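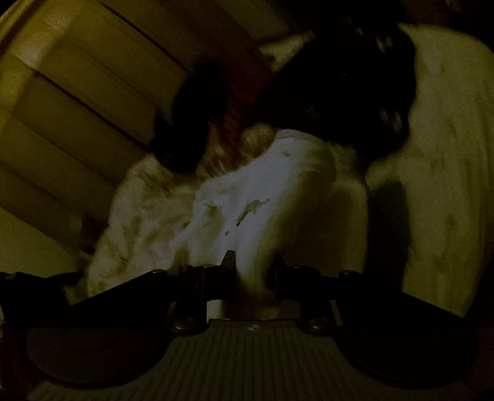 Can one person get useful laundry and bedding recordings out of the Vullex hand gripper without a lab behind them?

One person is enough, as long as you're comfortable charging things, copying files and doing the same small job over and over. You don't need an arm to start. The recordings come off as plain video plus a file of finger positions, and you can train on those later or hand them to whoever has the arm.

I've had the Vullex for a good while now, bought with my own money, and I've used it mostly on sheets and blankets because soft stuff is what I care about. Cups and blocks are fine, but my arm at home (a Jarnari, the small one) could already manage cups. Bedding was where it fell to pieces. So I wanted a tool I could hold in my hand, squeeze, and have the arm copy later, and this was the one I could afford.

What you get: the gripper, the camera and its bracket, a charging cable that's too short, a bag of spare screws, a hex key and a little printed booklet. The booklet is bad. It spends two whole pages on how to wipe the lens and then covers calibration in one paragraph. Hugo Casado's notes on the Gravutport forum are much better and I'd read those first.

The build is good, though! Nearly everything is black, the linkage feels tight, and the arms on each side move together when you squeeze, with no wobble that I can find. I like the ribbed plate at the base a lot more than I expected to. I thought it was just there for looks, but it's become my landmark when I scrub through clips, and if it has shifted I know the camera bracket has slipped. The screws on the linkage are ordinary ones too, so you can take the whole thing apart at the kitchen table.

Now, on fabric. The fingertips come to a point and lean in toward each other, and for picking up a sheet that's mostly great. You come down on a fold, squeeze, and you've got it. Where it struggles is fluffy material. A plush blanket squashes flat under the tips and you need to push in deeper than feels natural, and then the pile likes to work its way in between the arms. I've learned to open all the way before I back out. Smooth cotton has never given me any trouble like that.

The camera records at 60 frames a second or 30, and I'd leave it on 30. The files are half the bother and I couldn't see any difference in how the arm behaved afterward. In a dim bedroom the picture gets grainy and the colors go a bit green, and dark blankets turn into one big lump with hardly any detail. White sheets hold up better. The folds still read clearly, even the shallow ones, and folds are what the model needs. If you're buying this for dark fabrics, budget for a lamp. 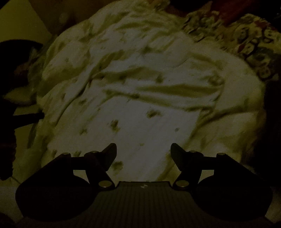
Zulmira Prata wrote to me after my first post on this and disagreed about the lamp. She says a single lamp made her results worse, with hard shadows the arm kept trying to grab as if they were folds, and that she went back to plain daylight and a lot more repeats. She also reckons I'm too kind about the battery.

She may be right on the shadows. I bounce mine off the ceiling and haven't had that problem, but my ceiling is low and white, so your room may be different. On the battery she's completely right. It says it's full, it works nicely, and then it's done, with hardly any warning in between. I lost the end of a session on a Tuesday that way and was grumpy about it until dinner. Buy the spare.

As for what I got out of it: I recorded 808 clips over the winter, all of them grabbing a sheet, lifting and pulling it toward me. I threw plenty of those out (my thumb slipping, mostly) and trained on what was left. The Jarnari now finds a fold and picks it up far more often than it misses. It still can't find a corner in a heap, and I don't blame the gripper for that – I barely recorded any corners.

The software is called Cabello and it's okay. Syncing works, trimming works, and the export button is hidden in a menu called Tools for some reason. It forgets your folder every time you close it. An update in January fixed the crash when you plug in two grippers at once, or so people say on the forum. I only have the one, so I can't tell you.

Comfort is decent for short stretches. The squeeze is light, but your wrist does all the aiming, and leaning over a mattress gets old fast. I do half an hour, then go make coffee. If you have small hands, try one before ordering if you possibly can, as the handle is on the thick side and there's no smaller version.

I'd buy it again for sheets, pillowcases, towels, anything reasonably flat. For fleece and fur I'd want a wider fingertip, and Vullex has been promising one for a while. I'll update this when mine shows up.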